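Home Current Issue Archive Authors Search

4. Does seeing the food change what is eaten?
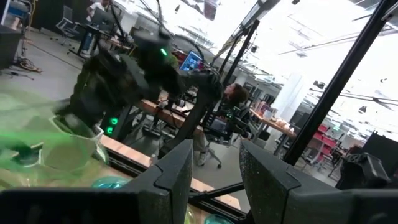 Gumthorpe Papers in Household Studies, Issue 40, p. 2

Figure 2. A clear, angular container with pale edges.

The claim that clear containers reduce food waste at home is now repeated so often that few papers bother to cite anything for it. Where a source is given, it is nearly always the Stiscombe survey or a later paper that cites the Stiscombe survey. We went back to the survey itself and came away less sure than when we started.

Stiscombe collected questionnaires from 2,065 households. Respondents were asked what kind of containers they kept leftovers in, and, on a separate page, how much cooked food they had thrown out in the past week. Those who reported using mostly clear containers also reported throwing out less. The difference is real in the sense that it is there in the tables. What it means is another matter. Both answers came from the same person on the same day, and both describe habits that many people would like to be seen to have. A person who has bought matching storage boxes has already shown some interest in keeping a tidy refrigerator. We would expect that person to waste less food, or at least to say so, whatever the boxes were made of.

The authors of the survey were aware of the problem and adjusted for income, household size and age of the main cook. They did not adjust for meal planning, although the questionnaire had an item on it. We asked for the item-level data and were told that they had not been kept in a usable form.

4.1 The Ruston trial

The Ruston trial is usually presented as the answer to these doubts. Households were given either clear or opaque containers and kept a waste diary, and 3,410 diary pages were returned. This is a better design, and we do not want to be unfair to it. Still, the trial has two features that its summary leaves out.

First, the opaque containers had lids that several participants described as hard to close. A container that will not close is a poor place to keep soup. If food kept in it spoiled sooner, the color of the walls had nothing to do with it. The report mentions the lids in a footnote and moves on.

Second, the diary pages were not spread evenly. Households given clear containers returned more pages in the early part of the trial and fewer later, and the effect on waste is found almost entirely in the early part. One reading is that clear containers work for a while and then stop. Another is that a new thing in the kitchen gets attention for a while and then stops getting it. The trial cannot tell these apart. It was reported as a success all the same.

4.2 What "visible" means

There is also a question of definition that the literature has mostly avoided. A container can be transparent and its contents still hard to identify. Condensation, crowding and poor light at the back of a shelf all get in the way, and in many refrigerators the user sees the front wall of the front container and very little else. Ó Gríofa raised this point in a short and rarely cited note, arguing that shelf position should be recorded before anything is said about material. We agree. Of the studies we reviewed, only hers recorded it, and she found that position did most of the work. Her sample was small and drawn from a single apartment building, so we put limited weight on it. We put no less weight on it than others have put on Stiscombe.

Labels are a related case. Marking a lid with the date is cheap and can be done on any container, including a bowl with a plate on top. Hardly any study compares clear containers with labeled ones. They are compared with unlabeled opaque ones, a contest that clear containers could hardly lose.

4.3 Where this leaves the claim

We do not say that transparent storage has no effect. It may have a small one, for some foods, in households that look in the refrigerator before shopping. The evidence does not support the stronger statement found in consumer guides, that switching containers will cut waste by a stated share. We could not trace any of the shares given to a measurement of discarded food by weight. Until someone weighs the bin, and keeps weighing it after the novelty has gone, we would advise readers to treat such figures as guesses. Section 5 turns to portion size, where the records are somewhat better.

Correspondence: Katia Piras, Gumthorpe Papers editorial office | © Gumthorpe Papers in Household Studies | Back to top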